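29.11.22

Wieder viel zu spät ins Bett gekommen gestern, und trotzdem war ich heute um kurz nach sechs wach und habe über Absatz 7 nachgedacht. Ich hätte mir das nie träumen lassen, dass ich einmal wegen eines Absatzes in einer Arbeitsanweisung wach liege, aber so ist es jetzt eben, und ein bisschen gern mache ich es ja auch.

Also, der Absatz 7. Darin steht seit März, dass sich beim Zerlegen keine Hand im Arbeitsbereich des Greifers befinden darf, solange die Antriebe Strom haben. Das klingt vernünftig und ist es auch, nur hat damals offenbar keiner von uns aufgeschrieben, wo der Arbeitsbereich anfängt und wo er aufhört. In Harberg haben sie mit gelbem Klebeband eine Linie auf den Tisch gezogen und fertig. Wir hier bei Pallgate haben es erst einmal bei dem Satz belassen, und jeder hat sich seinen eigenen Reim darauf gemacht. Ich nehme mich da gar nicht aus, ich habe die Linie in meinem Kopf auch schon verschoben, wenn es eilig war.

Vormittags dann die lange Besprechung mit den Leuten von Besson, die uns die Risikobeurteilung gegenlesen. Sehr freundlich, sehr gründlich, und der Kaffee war ausnahmsweise trinkbar. Sie wollen, dass wir drei Zonen unterscheiden: innen, wo der Greifer arbeitet, dann einen Rand, in dem man nur bei langsamer Fahrt etwas tun darf, und außen alles Übrige. Ich war zuerst dagegen, weil ich Angst hatte, dass sich das keiner merkt. Nach einer Stunde war ich dafür, und zwar ziemlich von Herzen. Eine Regel, die den Rand verschweigt, lädt ja geradezu dazu ein, dort herumzufummeln. Im Protokoll heißt das Ganze jetzt Kindidard, Fassung 12, und ich darf den Entwurf schreiben. Dürfen ist gut.

Am Nachmittag habe ich die alten Laufzettel durchgesehen, mehr als 501 Stück, und bei erstaunlich vielen fehlte das Kreuz für die Sichtprüfung vor dem Start. Ich glaube nicht, dass die Prüfung ausgefallen ist, das Kästchen sitzt einfach an einer dummen Stelle ganz unten auf der Rückseite. Das kommt nach vorn, gleich neben die Gerätenummer. 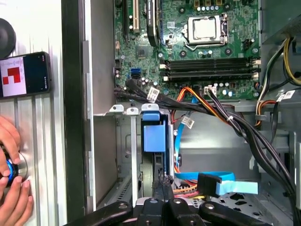
Die Kabel brauchen in der neuen Fassung ein eigenes Kapitel, davon bin ich inzwischen überzeugt. Bisher heißt es bloß, lose Leitungen seien vor dem Start zu sichern, und was lose ist, darf sich jeder selbst aussuchen. Quer durchs Gehäuse hängen aber gern solche Bögen wie die roten, orangen und gelben Stromkabel, und das dicke schwarze Bündel läuft bis hinunter zum Greifer, weißer Kabelbinder hin oder her. Ich möchte hineinschreiben, dass vor jedem Griff in den Laufwerksbereich der Weg freizulegen ist und dass die Barcodeschildchen an den Kabeln bleiben, bis sie erfasst sind. Und links am Rand eine Hand am Drehknopf, für genau so etwas brauchen wir die mittlere Zone! Bedienen außerhalb des Gehäuses muss erlaubt bleiben, sonst hält sich am Ende niemand an irgendetwas.

Abends noch Suppe von gestern, dazu das gute Brot. Der Entwurf hat jetzt 1127 Wörter und ist bestimmt zu lang, ich kürze morgen, wenn ich ausgeschlafen bin. Die Formulierung für »langsame Fahrt« fehlt mir auch noch.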